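Robots and Chores, Session 6: Packing the Bag
Notes by Gudrun Lammers

Last time we did the big picture, so today I want to stay with one small chore: getting food into a shopping bag. Sounds silly, I know! But I've packed bags my whole life without thinking about it, and I still can't write down all the rules I use.

First problem: the bag. A table stays put and a bowl keeps its shape, but a bag sags, folds and shuts its own mouth. One hand usually has to look after it while the other does the lifting.

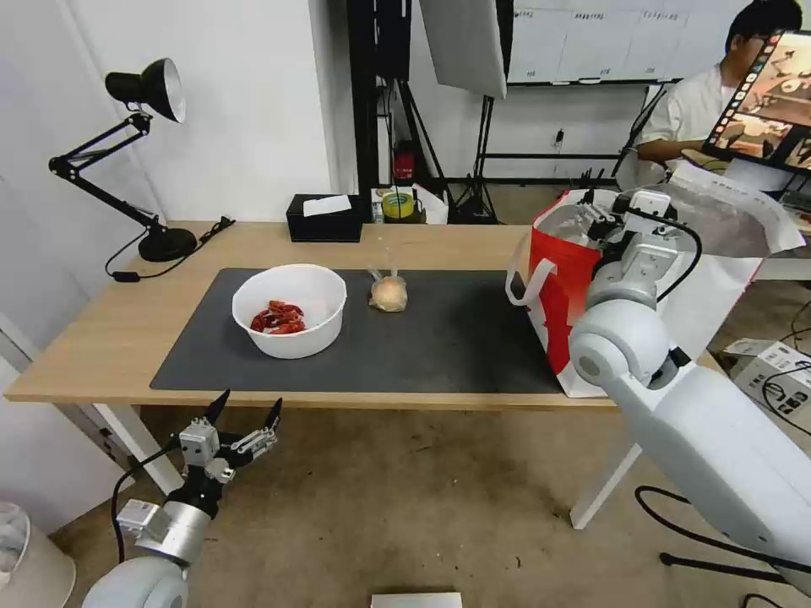 So before anyone talks about speed, ask which hand is doing what, and when. Kernerel's first planner treated the two arms as separate machines (you can guess how that went). Zakell plans both together, and I like that better — it's slower, but it drops less.

Second problem: knowing when you're done. You and I glance at the table and stop. A machine needs some test for "finished," and my 12 students last July came up with 51 ways to fool one.
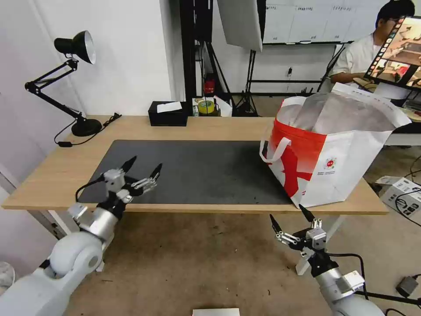 Fig. 2. Two-arm setup with the shopping bag at the right side of the mat.

Third problem: tipping things out of a bowl. Tilt too little and the food stays where it is, tilt too fast and half of it lands on the table. I'd call this one nearly there for a bench, and nowhere near there for my kitchen.
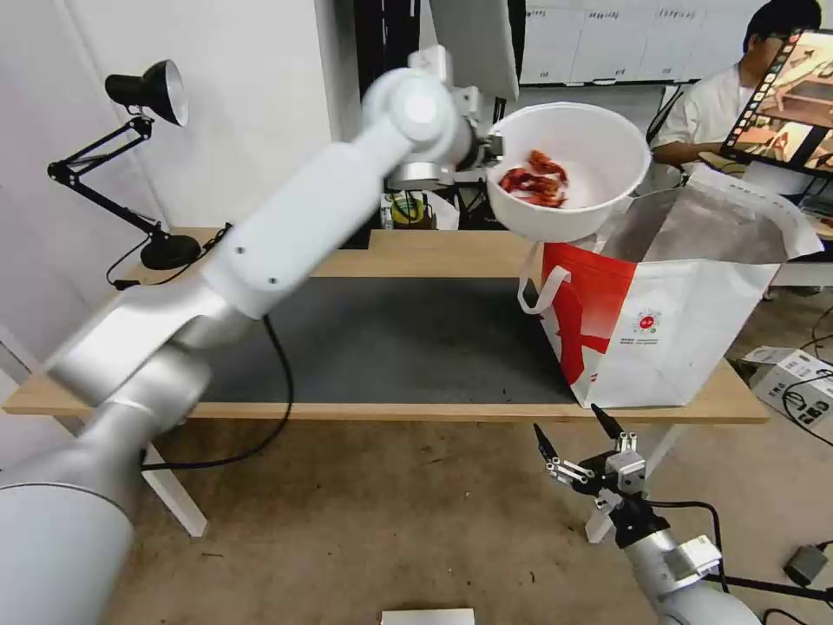

For next time

Read the Jevent handout, then pack a grocery bag at home and write down every grip you change. Bring your list, messy is fine!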